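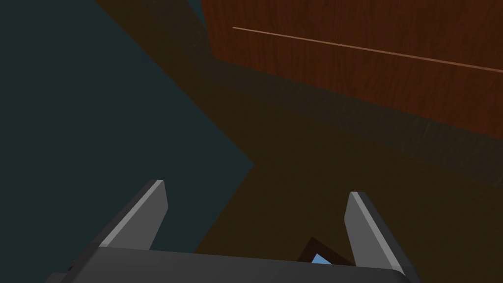 Cirilo Barajas wants to know if the logger is going to keep dropping its time stamps every time somebody renames a channel, and whether the Vultier money covers fixing that or only the new export screen. Fair question, and it came in two hours after my last update, so I'll start there.

It covers both. The time stamp thing was a bug in how Flelleo wrote its header block. Rename a channel mid-run and the start time went back to zero, so anyone opening the file later saw a test that began in 1904. I fixed it in the February build and reran our old test files through it, all 588 of them. 49 still came out wrong, and every one of those was saved by the old Sternia driver, which puts the sample rate in a text field with a comma in it (yes, really). I have a patch for that and it should be in by the first week of March. 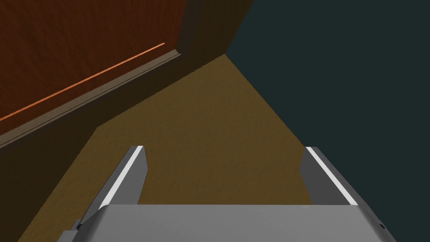

The export screen is further along than I told you last time. You can pick a folder, pick a format and set how many rows go in each file, and it'll number the pieces for you. Getting the numbering right ate three days I hadn't planned on – I was opening a new file inside the loop and closing it outside, so the last piece was always short by a buffer. Much happier with it now!

Still not done: units. They show up fine in the first piece and go missing in the rest. I know where it happens, I just haven't had a clear afternoon to sit down with it.

Money and hours next. We've spent $1,969 of the equipment line, nearly all of it on the second acquisition card and the cables from Van Damme. Please note the invoice has the shipping on a separate page, and I forgot to scan that page the first time around. It's attached now. I've put in 100 hours since the grant started, a bit more than the plan had for this point, mostly thanks to that loop.

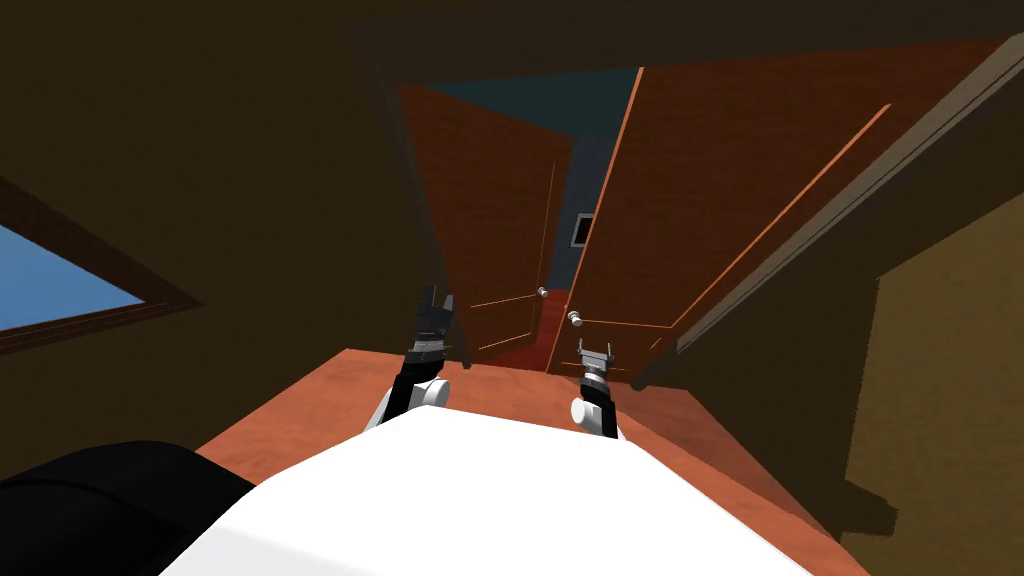 One thing I'd like a yes or no on before March. The plan says we support the old Sternia driver all the way through, and I'd rather convert those files once and drop it. Keeping it means a second set of tests for every build.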